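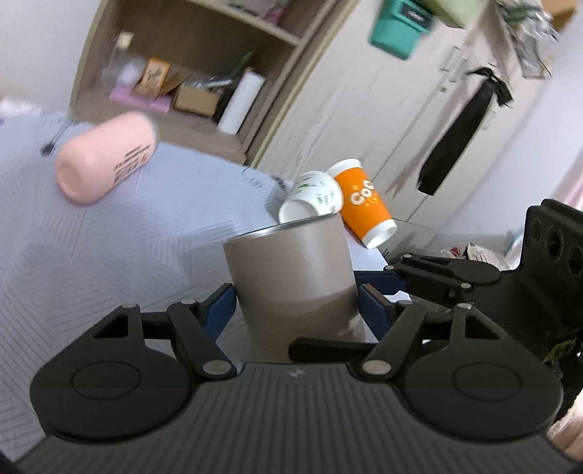
An upright tube, open at the top, between gripper fingers.

The lecturer teaches moral philosophy at Virndale and has spent four years on a narrow question: when does a promise stop binding the person who made it? The study, run with the Beaulieu reading group, collected 683 written accounts of broken promises.

"Most theories treat release as simple," the lecturer says. "The person who received the promise can waive it. That covers 70 of our accounts. The rest need something else."

In 400 of them, the writer claimed that circumstances had changed. The lecturer divides these claims into two types. In the first, keeping the promise had become impossible. In the second, it had only become more costly. "People use the same words for both – 'I couldn't' – and the difference matters. Cost was part of what they agreed to carry."

Asked whether a promise to someone who has died can still bind, the lecturer is cautious. "I think it can. The duty was owed to a person, and the person had interests that outlast them. I do not have a full account of how long."

Silence is harder to classify. Some writers took a missing reply as a waiver. The lecturer does not accept this. "A waiver is an act. If you asked and heard nothing, you have asked. You are where you were before."

A second set of accounts, limited to promises between siblings, opens in September. Entries may run to 600 words.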